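Keeping Small Workshops Quiet: Floor-Borne Noise in Shared Buildings
Speaker notes, Adi Tjoa 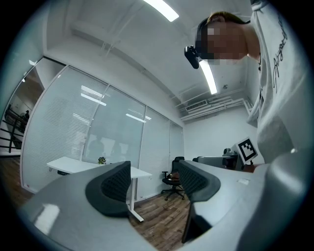 Slide 1. Wooden plank floor, warm brown.

Slide 2. Scope
Introduce self and Slamet Latuheru, who did the measurements. The talk covers noise that travels through the floor into the rooms below. Airborne noise through doors and windows is a separate talk. Ask how many people in the room work above ground level. Wait for hands.

Slide 3. Two kinds of sound
Impact sound: footsteps, dropped tools, chair legs. The floor is struck directly.
Machine sound: a steady vibration passed down through feet or casters. Compressors, fans, sanders on a bench.
They need different fixes. A soft covering does a lot for the first and very little for the second. Most complaints we looked at were about the second, and most of the money had gone on the first.

Slide 4. Why plank floors are difficult
Low mass. Boards fixed straight to joists, so anything that shakes the board shakes the joist, and the joist carries it to the ceiling below. Gaps between boards let airborne sound through as well. Old floors often have boards that have worked free of their nails and rattle on their own. Refix those before buying anything.

Slide 5. The Kwok building
Second-floor unit, timber joists, office underneath. One compressor, one bench with a vise, one drill press. Complaints began in May, after the office tenant moved desks under the compressor. Point out the compressor position on the plan. It stood at mid-span, the worst place for it. Slamet moved it to the wall end of the joists before anything else was tried. That cost nothing and the office noticed the same afternoon.

Slide 6. Isolation mounts
Explain natural frequency in one sentence: a machine on springs has a speed at which it bounces by itself, and the mount only helps when the machine runs well above that speed.
Rule used here: running frequency at least three times the mount frequency.
Worked case: compressor at 1,000 rpm is close to 17 Hz, so the mount should come in at 5 Hz or lower. Rubber pads cut from a sheet will not get there. Springs will.
Caution for the floor itself. A light floor is also a spring. If its own frequency is near that of the mount, the calculation fails. Put mass under the machine first.

Slide 7. Products tried
Hosedeck pads: fine under the bench, no use under the compressor.
Beritz spring mounts: used on the compressor. Set with the level screws, then check again after a week of running.
Leave the price table up while people copy it down.

Slide 8. Results
Levels in the office below, compressor running.
Moved to wall end: down 5 dB.
Moved, with spring mounts and a paving slab under them: down 15 dB in total.
Say clearly that these are one building and one machine. The drill press was not measured separately.

Slide 9. Common mistakes
Rigid pipe between an isolated compressor and the wall. Use a flexible length, with slack.
Bolting the mount through to the joist. This bridges the spring.
Stacking two kinds of pad and expecting the effects to add.
Rugs over loose boards.

Slide 10. Questions
Likely one: does a floating floor solve it? Often, at a cost, and it raises the door threshold by about 26 mm in the build-up we priced. Refer them to Slamet for the drawings.
If asked about Dreltarel matting, we have no data on it yet.
Handout is on the table by the door.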